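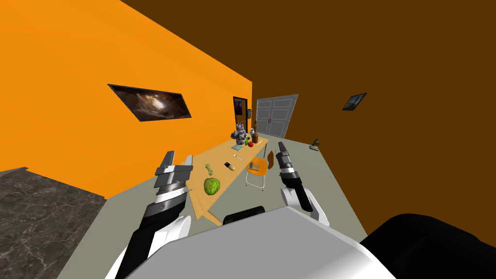
Robot teaching by demonstration

Robot teaching by demonstration, also called programming by demonstration or learning from demonstration, is a group of methods in which a person shows a robot how to carry out a task and the robot's control program is built, in whole or in part, from a record of that showing. The person may move the robot's arms directly by hand, guide them from a distance with a control device, or operate a model of the robot inside a computer simulation. The methods are used mainly for manipulation, meaning the grasping, moving and placing of objects.

Terminology

The person who performs the task is called the demonstrator or operator. A single recorded attempt is a demonstration, and in some of the literature an episode or trajectory. The program that results is called a policy when it selects the robot's motion from what its sensors report, and a playback program when it repeats a fixed path. Older industrial usage prefers "teaching" for the recording of fixed positions, and the word survives in "teach pendant," the handheld unit used to move an arm to a position and store it.

Kinesthetic teaching

In kinesthetic teaching the demonstrator takes hold of the arm and moves it through the task. The motors are either released or set to offset the weight of the arm, so that it can be moved with light pressure. Position sensors in the joints record the path. Because the arm itself is moved, every recorded position is one the robot can reach, and no conversion between the human body and the robot body is needed.

The method is less suited to robots with two arms. A demonstrator needs both hands to guide one arm with several joints, and coordinated motion of two arms may call for a second person. The demonstrator's hands and body can also block the view of the robot's cameras, which limits the use of the recorded images for training.

Teleoperation

In teleoperation the demonstrator controls the robot without touching it. Common devices include joysticks, six-axis mice, handheld motion controllers, and leader arms, which are small copies of the robot's arms whose joint angles are sent to the robot. The gripper is usually opened and closed with a trigger.

Teleoperation leaves the workspace clear of the operator, and the camera images recorded during a demonstration resemble those the robot will receive when working alone. Its chief difficulty is the loss of touch. Most operators judge contact by sight, and may press too hard on a table surface or close the gripper before the object is between the fingers. Force feedback reduces these errors but adds cost and requires a fast connection. Delay between command and motion leads operators to work in short moves separated by pauses, and the pauses are then recorded as part of the demonstration.

Demonstration in simulation

Demonstrations may also be given to a simulated robot in a rendered room. The operator uses the same kinds of devices and watches the result on a screen or in a headset. Objects can be returned to their starting places at once, and the layout, wall colors, lighting and furniture can be changed between demonstrations so that the policy does not come to depend on a single setting. Household objects of differing shape are often placed together on a table, since fruit, cutlery, books and soft toys call for different grasps.

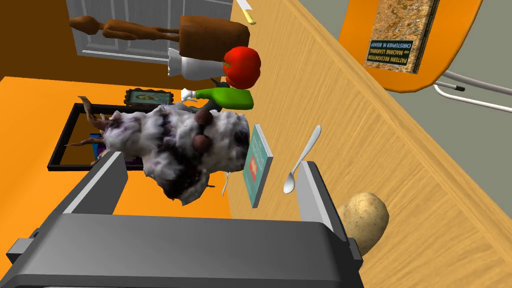 Many simulated robots carry one camera on the head or body and another on each wrist. The wrist camera moves and turns with the gripper, so its view may be tilted or inverted with respect to the room. It gives a close view of the fingers and of the object to be grasped, while the body camera shows the position of the arms in relation to the work surface. Views are stored with the same time stamps as the joint positions and gripper commands.

Simulated contact is an approximation. Soft items such as plush toys are frequently modeled as rigid bodies, and friction values are seldom measured from real materials. A policy trained only in simulation may therefore fail on a physical robot, a problem known as the reality gap. Mixing simulated demonstrations with a smaller number recorded on the physical machine is a common remedy.

Recording and selection

Demonstrations are normally reviewed before use. Failed attempts are removed or labeled, long pauses are shortened, and each recording is matched to a written instruction such as "put the spoon on the tray." In a comparison carried out by Cheng-en Kuo at the Clelto laboratory, 12 operators recorded 1000 demonstrations of a table-clearing task with a simulated two-armed robot. Training on the 80 percent that passed review gave a higher rate of success than training on the full set. The difference was largest for small, flat objects.

The Pinley format, described by Ilídio Ramalho in May 2018, stores the operator's commands separately from the motion the robot carried out. The separation allows a reviewer to tell an operator error from a tracking error in the arm. The later Itier format keeps this division and adds a field for the identity of the control device.

Limitations

A policy learned from demonstrations tends to perform poorly in situations the demonstrations did not include. Small errors carry the robot away from the recorded paths, and further errors follow. One response is to let the operator take over when the robot begins to fail and to add the correction to the training data. Differences among operators present another difficulty. Subramaniam proposed that each demonstrator be given a fixed grasp for each object class, but the practice has not been widely adopted, in part because it reduces the variety of the recorded motion.

See also

Imitation learning
Motion planning
Teach pendant
Telerobotics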